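内克伯格读书会启动“慢读一本旧书”夏季项目
2020年5月4日

内克伯格(Nekberg)读书会今天宣布,将于7月推出面向全体居民的共读项目“慢读一本旧书”。项目为期18天,参加者每天只读几页,一起读完《班廷游记》(Bunting)。这本书初版于1795年,写的是一位乡村教师沿河步行的见闻,多年来只在旧书店里偶尔露面,如今终于有了新的注释本!

注释本由科利茨(Colitz)出版社整理,正文保留了原书的章节顺序,旧地名和度量单位都在页边加了说明。书末还附有一张重新绘制的路线图,沿途的渡口、磨坊和集市都能找到,其中好几处地名我们今天还在用。

“我第一次读的时候,被他写天气的那几页迷住了。”项目发起人穆图阿·莱马(Mutua Lema)说,“他能为一场雾写上整整两页,一点也不着急。我特别想知道,大家一起用这种速度读书会是什么感觉。”

共读全程在线上进行。每晚有一次语音讨论,时长大致3刻钟,由当天的领读人选一段朗读,再请大家随意聊。没读完也欢迎来听,中途加入也完全没问题。不方便上网的读者可以打电话参加,拨入方式会随书一起寄到。

领读人之一阿宾博拉·阿坎德(Abimbola Akande)负责书中的植物部分。她已经把作者提到的野花和草药同本地的植物名录对照了一遍,还打算在讨论时讲讲其中两种容易认错的伞形科植物。“有一处他肯定认错了,”她笑着说,“我先不说是哪一处,留给大家自己去找。”

我们也鼓励参加者动笔。摘抄、批注、给作者写一封回信,或者照着书里的写法记下自家窗外的一天,长短不限,手写或打字都可以。

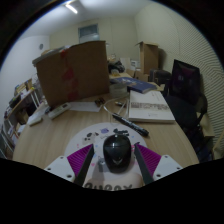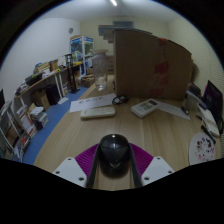 收到的文字将编成一本小册子,取名《祖尔科拉来信》(Zurkora),用的是书中最后一个村庄的名字。每位投稿人都会得到2册,一册自己留着,一册送给朋友。投稿可以署笔名,孩子的作品同样欢迎,写错字也不要紧,我们会尽量按原样刊印。

报名即日起开放,参加共读不收费。注释本可以向读书会借阅,也可以到附近书店订购,手里有旧版本的读者直接用旧版就好,页码对照表会提前发给大家。如果您家的旧版里夹着从前读者留下的批注,请一定告诉我们,莱马正在收集这些批注,准备在第一晚的讨论中读上几条。

报名与媒体垂询,请与内克伯格读书会联系。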